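Share 29 | Comments 3

PRESS RELEASE - for immediate use

Dakora puts out free good practice code for hand-held gripper work

Worn pads, shiny surfaces and sloppy record keeping all covered. Open for comment until December.

Dakora has today published the first full version of its good practice code for people who collect handling data with hand-held grippers. It is free to download, free to copy, and short enough to read over lunch. No sign-up needed.

The code sets out what a site should check before a shift, what gets written down, and when a tool has to come off the table. It grew out of a trial at two sites, Henard and Hladun, where staff logged 241 sessions on everyday household items - lids, trays, racks, boxes. Of those, 88 were marked down for reasons that a simple check at the start would have caught. Pad wear was top of the list. Poor notes came second.

"People kept asking us what good looks like and we didn't have one page to hand them," said Yevhen Yatsenko, who led the drafting. "Everyone had there own habits. Some very good, some not. Now there's a page."

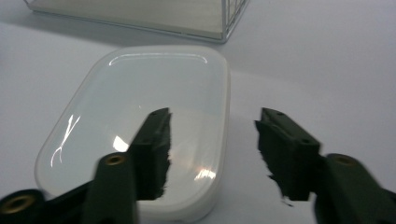 Hand-held gripper over a glossy white lid

Glossy white items on a pale table get a section to themselves. Bright reflections on a curved top can hide where an edge is, so the code asks for one pass with the lights as they are and one with the lights moved, both logged. Same goes for wire goods and anything else with thin bars.

Main points of the code:

Pads - look at both before each shift. Ragged inner edge or loose bits, note it down. Swap pads in pairs, never one side only.

Inserts and joints - check by hand, no power tools. Any play in the finger, tool comes off.

Table - one item as the target. Other items may stay in view but must be in the log.

Approach - jaws open before reaching the item. No dragging it across the table to get a better grip.

Records - failed grasps are kept and labelled. Deleting them is a breach of the code.

Sites can sign up to the code on there own word for the first year. After that Dakora wants outside checks, and Fudetti has agreed to run the first round. Over 223 comments came in on the draft and all have had a reply, tho not all led to a change. The rule on swapping pads in pairs drew the most complaints, mainly on cost. It stays in.

Training notes and a printable wall sheet to follow. Comments on this version go to the Dakora press desk, marked "gripper code".

ENDS

29 shares | 3 comments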